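Print this page | E-mail this page
Home – Tutorials – Teleop – Forum

I teach my simulated arm kitchen jobs by remote control, and I always start with the wrist view. Get both fingers in sight and leave the gripper open.
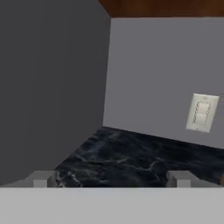 Wrist view, fingers open.

Next, pick a target. I like red cans on an open shelf – come in from above and slow way down near the rim!
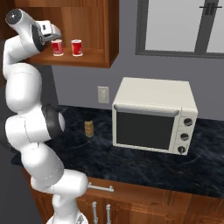 Record 12 good runs before you change anything. Cabinet doors need more patience, so I practice the swing first.

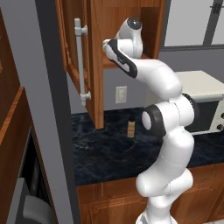

Save each run under its own name, and toss the jerky ones.

We use cookies. OK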